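Ridged or flat fingers for the hand-held gripper? Cirngate pads against the Tendiment ones
Workshop forum > Grippers and end tools

calum_laing
Evening all. I promised in February that I'd write up the finger pads once I'd lived with them for a bit, and I've had the kettle on twice while putting it off, so let's get going.

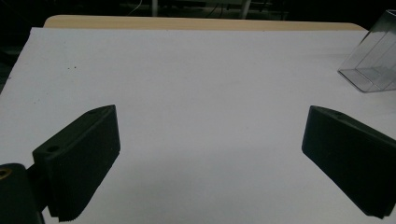 omar_majali
Calum, before you get into it, can you say whether you're running the Cirngate pads with the stiff bracket or the older one? I had the older one on mine and I'm fairly sure half of what I blamed on the pads was the bracket flexing. I spent a whole weekend swapping rubber for no good reason.

calum_laing
Stiff bracket, Omar, the one with the brass insert. I'd never go back to screwing straight into the plastic, I chewed up two of the old ones that way and was very cross with myself both times.

So, the comparison. I've had the black Cirngate fingers on, the ones with the fine ridges along the bottom of the gripping edge, and then the flat Tendiment ones, and I did 200 picks with each over a white sheet on the bench. Clear plastic boxes mostly, as that's what we handle at Dellencombe and it's what every gripper I've ever owned has been worst at. The ridged ones were lovely for getting hold of a thin bottom edge. You come down close to the sheet, squeeze, and the edge seems to find its own way into the ridges (very satisfying, I must say). The flat ones dropped more than I'd like when I came in at an angle, but they were kinder to the boxes and left no marks at all.

If I had to choose tonight I'd keep the ridged ones on. I'd be interested to hear from anyone who's gone the other way though!

lieselotte_g
I've gone the other way, dear Calum, and quite happily! We had the ridged ones for a good long while and they were fine until we moved to softer packaging, and then every single item came out with a little row of dents in it. Our customer sent back a very polite email with a very impolite photo attached. The flat ones need you to be tidier with your approach, I'll grant you that, but after 5 evenings of practice I stopped noticing.

Also, did you do all of yours by hand, or did you put the fingers on the arm as well? The wrist does an awful lot of quiet correcting that an arm won't do for you.

calum_laing
All by hand so far. The arm is next. You're right about the wrist, and I should have said so at the start.

omar_majali
I'd disagree with Lieselotte a little on the angle business. On the arm the flat pads did better for me than they ever did in the hand, simply as the arm comes in square every time and I don't. It was the ridged ones that gave me bother there. If the height was a touch low the ridges dragged along the paper and pulled the whole sheet with them, and then of course every position after that was wrong and I had to set it all up again.

lieselotte_g
Did you tape the sheet down?

omar_majali
I did after that.

anneliese_h
Hello, mostly a reader here. Can I ask about the camera side? We've got a Frerichs controller and one camera up by the fingers, and clear boxes on white paper are a misery for it. All it gets is a few pale lines. By eye I can manage, but anything automatic just wanders off. Does a darker sheet help, or do I need to think about the lamps?

calum_laing
Hello Anneliese, and welcome, do post more! I keep the lights fairly low and even, which cuts the glare off the lids, but I won't pretend it's a cure. I've not tried a dark sheet. My fingers are matte black and I like being able to see them plainly against the white, so I've been lazy about changing it.

lieselotte_g
Mid grey, Anneliese. Dark enough that the box edges show up and light enough that black fingers don't vanish into it. Ours is ordinary card from the art shop. I'd sort that out long before spending anything on lamps.

anneliese_h
Thank you both, grey card it is. I'll try it with the flat pads first as that's what came with ours.

gervasio_v
Has anyone measured how quickly the ridges wear? Mine look rounder than they used to but I never took a reading when they were new, silly me.

calum_laing
Not yet, Gervasio. I've got a fresh pair in the drawer, so I'll put the calipers on those before they go anywhere near the arm and post the numbers in this thread.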